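Why I Stopped Buying Fabric Softener

My grandmother never used softener. Her towels were stiff enough to stand in a corner, and she said that was how a towel was supposed to be. I grew up and bought the blue bottle like everyone else. I used it for 17 years without reading the back.

What got me to read it was a set of bath towels from Antoniadis, the dry goods store on the main street in Dilwood. They were good towels and I paid more than I usually do. After one winter they had stopped drying anything. Water just sat on them. I took one back to the store and Marina Vrettos, who runs the linens counter, rubbed it between two fingers and asked what I washed it with. I told her. She said to quit the softener and run them twice in hot water, once with a cup of white vinegar and once with nothing at all.

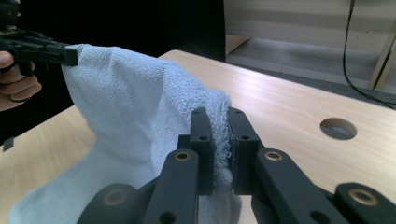
I did that on a Monday. The first load smelled like a salad. The second one came out fine. I wouldn't say the towels were like new, but they took up water again, and they have kept on doing it.

Softener leaves a coating on the loops. That is what makes them feel slick. It also builds up in the dryer, on the lint screen. If you want to check yours, hold the screen under the faucet. If water pools on the mesh, scrub it with dish soap and an old toothbrush. Mine pooled. I had to do it twice.

The other thing I changed was the amount of detergent. The cap on my bottle has lines inside that are nearly impossible to see, and I had been filling it to the top. Now I use two tablespoons for a full load. We have hard water, so your number may be different.

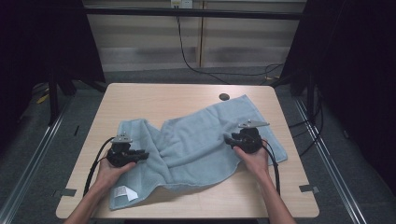
Stullberg, July

I wrote the part above before we went to stay with my cousin Evanthia Tsoukalas, and I'm finishing it at her kitchen table. She has no dryer. Everything goes on a line that runs from the back porch to a pear tree, and her towels feel a lot like my grandmother's did. She snaps each one hard before she hangs it and again when she takes it down. It does help. A towel that gets snapped comes in a good deal less like cardboard.

She doesn't iron either, except for tablecloths. The line is 20 feet long and holds one load, so laundry gets spread over the week. I thought that would bother me. By the second load I'd stopped thinking about it.

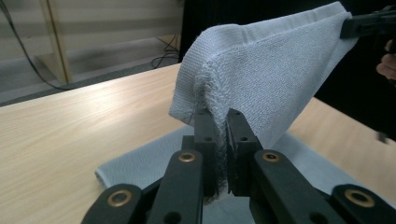 Light blue terry towel, held up between two grippers.

One thing I still do differently from her is sort. She washes towels with everything else. I keep them apart, mostly on account of the lint, which gets on dark shirts and stays there. 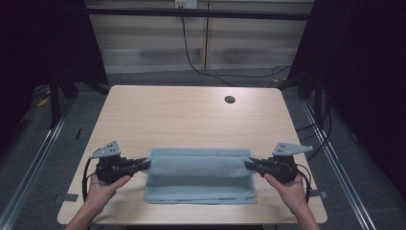 I also got rid of the dryer sheets, since they leave the same kind of film. I tried wool balls from Wurnell in their place. They're loud, and one of them came apart in the drum after a few months. I have five left and use three.

Next I want to put up a line at home. The yard gets sun until four in the afternoon, and there is already a post from the old fence. I need a second post and a bag of concrete.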